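Workshop notes > Robots > Things that broke

I'd left the kitchen run going over Sunday lunch, because the sales page for Breltel says you can. Breltel is the planner, Flaninlow is the simulator it sits in, and between them they're meant to try a cupboard task 200 times while you do something else. I came back to a green banner and a log that said every attempt had finished cleanly.

I don't trust a clean log. So I went back through the contact records, and at step 1307 of attempt 6 the forearm had gone into the side panel of the cabinet and come out again. No stop, no warning, no penalty in the score. The arm then carried on and was marked as a success. 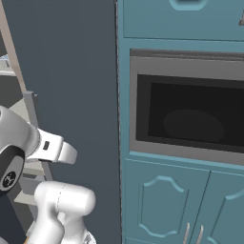

Posted by Eshun in Robots

The start pose looks harmless enough. The gripper hangs well short of the microwave with plain wall behind it, and you'd think there was room for anything. But the planner only checks the path at set points, and if the arm moves quickly between two of them it can pass through a thin bit of furniture without either check noticing. Attempt 7 did the same thing on the way back.

The Hotbridge forum's answer was to slow the arm down. Fine, I did that, and the fault went away on this cabinet. I don't call that a fix. A thinner panel or a longer reach and I'd expect it back.

What bothers me more is the default. Collision stops are switched off in the kitchen template – to save time, according to a comment in the settings file – and the results page doesn't mention it. Somebody will take a path like this one and load it on a real arm, with a real cupboard and possibly a real hand in the way.

I've turned the stops on, made the checks closer together and started the whole batch again. It's painfully slow. I've also sent in a bug report with both attempts attached, and had an automatic reply thanking me for my feedback.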